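December, nearly midnight

I can't sleep, so you get all of it tonight, diary. I finished the first 1,000 words of the radio play! Then I crossed out half of them, and then I put most of those back in, but still. It exists. It has a title (The Cloller Ferry, for now) and a first line that I don't hate, which has never happened to me this early.

Pao-chu Wan gave us the assignment weeks ago and I spent all of that time being scared of it. No narrator, only voices and sounds, 3,000 words at most. I kept writing people who told each other what they could see. "Look, Martha, the boat is coming in!" Awful. Then this morning on the bus to Stundcombe there were two women behind me arguing over whether to return a casserole dish to someone who had died, and I never once turned around, and I knew exactly who both of them were. One kept clicking her purse open and shut. I wrote the whole thing down on the back of my library slip and missed my stop by a mile. Walked back in the drizzle grinning like a fool.

So that's how it starts now. Two sisters, a dish, a purse. The ferry doesn't even come up until page 3 and I love it that way.

Class was wonderful tonight. Wagner Batista read his piece, the one about the night baker, and did every voice himself, including the dog. He'd brought a tin tray and a bag of rice for the rain and it sounded more like rain than the real rain on the windows did. I want to learn all of that. Pao-chu says cornstarch in a leather pouch makes footsteps in snow, and I'm going to try it tomorrow with the old gray glove if I can find the other one to keep it company.

We went to Võ afterward, all 9 of us squeezed around the corner table, and I had the lemongrass soup and then, because I was so happy, a second bowl. Wagner thinks my younger sister should be the one who wants to keep the dish. I said no way, and then argued with him in my head the whole way home, and by the time I had my coat off I'd decided he was right. It changes everything in the second half! She kept it because she borrowed it on a lie. Oh, that's good. I have to remember that.

Things to fix: the brother is called Muleta and I can't explain why, he just turned up with that name and won't take another. He talks too much. Also the kettle boils twice in one minute.

I keep thinking about doors, too. Pao-chu made us listen with our eyes shut while she opened and closed the one to the hallway, slow, then fast, then as if somebody was asleep in the next room. Same door, completely different people. I want the older sister to come in at the end and have the listener know it's her before she speaks, just from how she

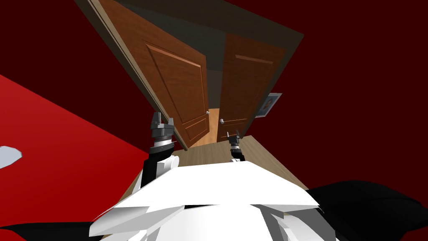 turns the knob, waits, and lets go of it again. Maybe twice. And after that a long quiet with only the clock in it, and then the dish being set down on the table. I can hear it so clearly! Going to write it down properly before I lose it, even if I'm useless at work in the morning.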